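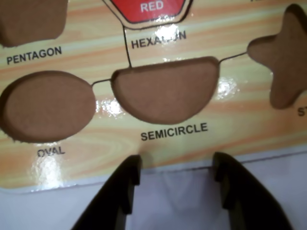

Shape-sorting boards are sold as toys and judged as toys, so the printed text on them gets less attention than the paint. I think this is a mistake. The label is the one part of the board that keeps working after the child has learned to fit the pieces, and most makers place it wrong. On a well laid out board the word goes on the board itself, under the recess, where it stays readable with the piece in or out. The word SEMICIRCLE printed beneath an open recess can be read at any time. A word printed on the piece goes wherever the piece goes, and pieces go under sofas.

The second question is what belongs on the piece. A common answer is the color: the hexagon is red, so it says RED, in white capitals, while HEXAGON is printed on the board below it. I have seen this criticized as clutter. I disagree. The color is a property of that piece of wood and the shape name is a property of the slot, and keeping the two apart tells the child something true about both. A board from the Gernby range puts both words on the piece, one above the other, and the children I have watched use it tend to read them as a single name.

Capitals are harder to defend. Parents like them because they look tidy, and manufacturers like them because they fill a line evenly. Children meet most words in lowercase, however, and a word such as PENTAGON set in capitals has very little outline to remember. The Kamar boards use lowercase in a plain face at a larger size, and I would take that over any amount of extra coating.

Coating is my main complaint. A high-gloss finish wipes clean and resists drool, and it also reflects every lamp and window in the room. Under a ceiling light, glare can sit directly on a label and take out the middle letters. An adult fills in the gap from memory. A child who is still working out what HEXAGON says has nothing to fill it in with. I keep 23 boards for lending, 7 of them with a matte or satin finish, and those 7 are the ones I hand over for use at a kitchen table in the evening. They mark more easily. I accept the marks.

The connecting lines printed between recesses on some boards are a smaller matter. They suggest an order, or a relation between one shape and the next, and a child will ask what it is. If the leaflet does not say, the lines should be thinner or absent. Clesow prints numbers along its lines, and the numbers at least give a finger somewhere to start.

Before buying, tilt the board under the light it will be used in, take the pieces out, and read every label from the height of a seated child.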